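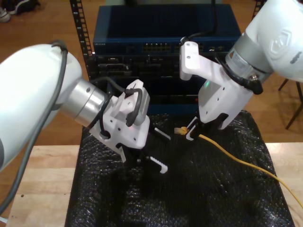
How long should I wait between coats of oil on a wooden tabletop?

Wait overnight if the room is warm, and a full day or more if it is cool or damp. Go by touch and smell more than by the clock. If the surface drags under your fingertips or still smells strong up close, leave it alone.

21st July
By the Witotwood help page
5 min read

Full question

I have a plain table with a light wood top, bought secondhand from Heiskanen in Rurville when they were clearing out their back room. I sanded off the old varnish and put on a coat of Otar hardening oil. The can says "allow to dry between coats" and gives no time. I put the second coat on the next morning and now there are sticky patches near one end. They were still sticky when I checked after supper yesterday.

I would like to know how long I should have waited, and whether I have to sand everything back to bare wood. The table is in a basement room with one small window. I used a foam brush and did not wipe anything off because I thought the wood would soak it up. We eat at this table so I don't want to leave it half done for too long.

Answer 1 (accepted)

The wait was probably fine. The sticky patches come from oil that was left sitting on the surface. Wood takes in what it can in the first part of an hour and the rest stays on top, where it turns into a gummy skin. Some spots in the same board take in less than others, so you get patches.

You don't need to go back to bare wood. Do this:

Put a little fresh oil on a sticky patch and let it sit for 5 minutes. It softens the old layer. Rub it with a gray nylon pad, going with the grain, then wipe hard with a clean cotton rag. Keep turning the rag to a dry side. If the patch is still tacky, do it again with mineral spirits on the rag in place of the oil. Open the window for that and keep away from the furnace or water heater.

When it all feels the same under your hand, leave it for two days. Then put on one more thin coat with a rag, let it soak for 20 minutes and wipe off everything that will come off. It should look almost dry when you finish. If it looks wet, wipe again.

Rags with oil on them can heat up and catch fire by themselves. Don't ball them up and don't put them in the kitchen trash. Lay them out flat outside on concrete until they are stiff, or put them in a metal can with water and a lid.

For grit, I go over bare wood with 120 and then 180 before the first coat. I used to go to 500 on tabletops and quit doing it. The wood gets so polished that it hardly takes any oil, and you end up with the problem you have now.
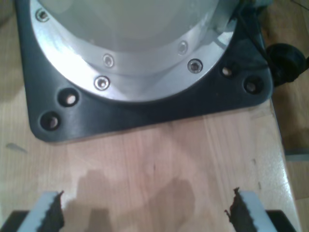

Answer 2

Basement is your problem. Mine took forever down there. Run a dehumidifier and a fan, not pointed right at the table. I keep the room under 50 percent humidity when I am finishing anything. In March I had a shelf that stayed tacky for 21 days and then it was fine, I never did anything to it.

Also get rid of the foam brush.

Answer 3

I would just put polyurethane on it. Oil is a lot of work for a table people eat at and you have to redo it every year.

Comment on Answer 3: Don't put polyurethane over sticky oil, it will peel. It has to be fully hard first, and check the Otar can because some of their oils have wax in them and nothing sticks to wax.

Comment from the person who asked: I did the fresh oil and the nylon pad and most of it came up. One patch needed the mineral spirits. I brought a dehumidifier down from the laundry room and will leave the last coat until the weekend. Rags are out flat on the driveway. How soon can we put hot plates on it?

Reply: Give it a couple of weeks, and use trivets after that too. Cold dishes are okay sooner if you wipe up spills.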